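4.3 Setting up a serial session in Bekik

This section covers making a first connection from Bekik to a device on a serial line, and getting the line settings to match at both ends. If you have a network connection to the device already, go to section 5.

Before you start you will need:

A working serial port on your computer, or a USB to serial adapter with its driver installed.
The device's speed, data bits, parity and stop bits. These are usually printed in the device's own manual.
An account on your computer that is allowed to open serial ports.

1. Connect the cable at both ends, then turn on the device. If you use an adapter, plug it in before you start Bekik. The port list is read once at startup and again only when you choose Refresh.

2. Start Bekik and open the Session menu. Choose New, then Serial.

3. Type a name for the session. Names can be up to 46 characters long. Spaces are allowed, but a name with spaces has to be put in quotes when you use it on the command line.

4. Pick the port from the list. On Linux, adapters normally show up with names starting with ttyUSB or ttyACM. If the port is grayed out, another program has it open. Close that program and choose Refresh.
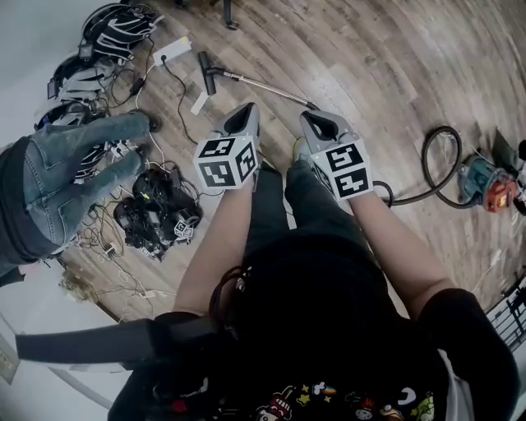
5. Set the speed. Both ends must use the same figure. If you see a steady stream of junk characters, the speed is the first thing to check. If only some of the characters are wrong, check data bits and parity.

6. Set flow control. Choose Hardware if the cable carries the RTS and CTS lines, Software if the device answers to XON and XOFF, and None if you are not sure. With None, keep the speed low until you have seen a long listing come through without gaps.

Caution: Do not use Software flow control for binary transfers. The XON and XOFF bytes can turn up in the data, and the transfer will stop partway or the file will be damaged.

7. Choose Save, then Connect. The status line changes from Idle to Open. Open means only that Bekik has the port. It does not mean the device is answering.

8. Press Enter once or twice. Most devices reply with a prompt. If nothing comes back, see "No prompt" below.

Local echo and line mode

By default Bekik sends each key as you press it and shows only what the device sends back. Some older devices do not echo. For these, turn on Local echo in the Terminal tab. If every letter appears twice, both ends are echoing, and you should turn it off again.

In line mode, Bekik holds what you type and sends it when you press Enter. Backspace, and Ctrl+U to clear the line, are handled on your side. The line buffer holds 267 characters, and anything past that is dropped with a beep. Full-screen editors will not work in line mode.

Note: The Backspace key sends DEL (127) unless you change it. If the device prints ^? when you press it, switch the setting to Ctrl+H.
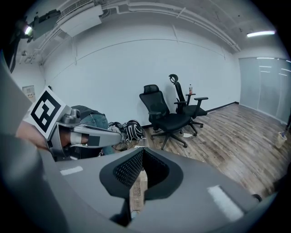
Two hand-held grippers, with a cardboard box behind.

Pasting text

Devices with small input buffers lose characters when a block of text is pasted at full speed. Set Paste delay in the Terminal tab to 2 milliseconds per character and try again. Raise it a little at a time until the whole block arrives. For configuration files, a delay after each line usually works better than a delay after each character. You can set both.

No prompt

Check the following in order.

a. Is the cable the right kind? Two computers, or a computer and some network equipment, need a null modem cable. A straight cable will open without an error and stay silent.

b. Is hardware flow control on with a three-wire cable? Bekik will wait for CTS forever. Set flow control to None.

c. Is the device waiting for a break signal? Choose Send Break from the Session menu, or press Alt+B.

d. Turn on Hex view. If bytes are arriving but nothing readable shows, go back to step 5.

Session files from Conetico can be imported with File, Import. Port names are not carried over, so repeat step 4 for each imported session. Macros are imported but left disabled.

Section revised 2020-01-10 by Jeanie Rankin. Break signal notes supplied by Damián Orellana. Applies to Bekik release 9.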